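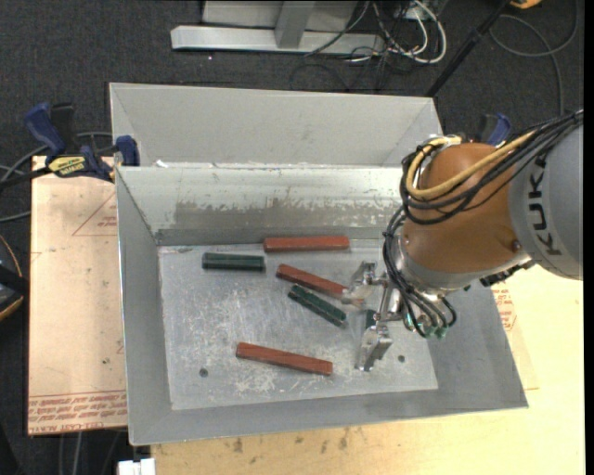 The bin, the blocks, and more cable than I would like.

I spent Sunday on the picking cell, which I had promised myself would be a quick job. The quick job was to tighten one clamp. I got home after dark with a blister and a list.

For anyone new to this blog, the cell is a KUKA arm that picks sticks and blocks out of a sheet-metal bin. It does this over and over, all day, with more patience than I have ever brought to anything. The project is called Caron, a name that was picked before I arrived and that I have stopped asking about. My part of Caron is keeping the thing running, so mostly I look after a metal box.

The box moves. You would think a bin held down by bar clamps would stay put, and for the first few hundred picks it does. Then a finger comes down a hair too low, bumps the side, and the whole bin creeps over by an amount you can't see and the arm very much can. I had a pencil line on the wood to check against. I also had a second pencil line, from the last time I did this, and no note saying which was which. I do not recommend this system.

So I loosened both clamps, squared the bin up to the newer-looking line, and tightened them again a little at a time, going back and forth from one corner to the other. If you crank one all the way down first, the bin pivots around it and you get to start over. I know this because I cranked one all the way down first.

Next was teaching the bin position again. I run the arm slowly to a spot over each corner of the floor, save the point, and compare it with the old numbers in Dramow, our logging program. Dramow is the only software I've used that can be smug in plain text. It said the pick counter stood at 3,315 since the last setup, with 437 misses, and then put a little yellow flag next to the second number in case I had been feeling good about it.

A lot of those misses are the blocks that end up flat against a wall. A stick lying along the base of the far side is a miserable thing to grab, and the fingers usually scrape metal before they get a hold of it. The floor of the bin looks like a skating rink at closing time. I used to worry about the scratches. Now I figure they are a free map of where the gripper likes to go wrong, and the lower middle is where it goes wrong the most.

The linkage got cleaned while I was down there. I open the jaws, wipe each bar, work the fingers through their travel by hand with the air off, and feel for grit. There was grit. There is always grit, and I have no idea where it comes from in a room with carpet. (I do have an idea. It's the carpet.) After that I checked the little green fittings where the thin hoses come in, by the high-tech method of putting my ear next to them. One was hissing. I pushed the hose in a bit farther and it quit, so I wrote "fixed" in the log and felt like a surgeon.

Then the cables, my least favorite part of any arm ever built. The black bundle and the yellow one both loop around the orange joint, and they need enough slack for the wrist to turn all the way over but not so much that they swing down into the bin and go fishing. I moved one tie, ran the wrist through its full turn, didn't like it, moved the tie back, and liked it even less. It ended up 13 millimeters from where it began. That took most of an hour.

By late afternoon I had it running at half speed. The first pick was a green block, clean as you please. The second was a red stick held by the very end, like somebody carrying a dead mouse out of the kitchen. I nudged the pick height in Clovix, ran it again, and the grip came out closer to the middle. Good enough to leave alone, and I have learned to leave things alone when they are good enough, mostly by not doing so.

Still on the list: a proper stop behind the bin so the clamps aren't doing all the work, new fingertips, and something permanent for the hoses. I'd also like to rub out one of those pencil lines, as soon as I'm sure which.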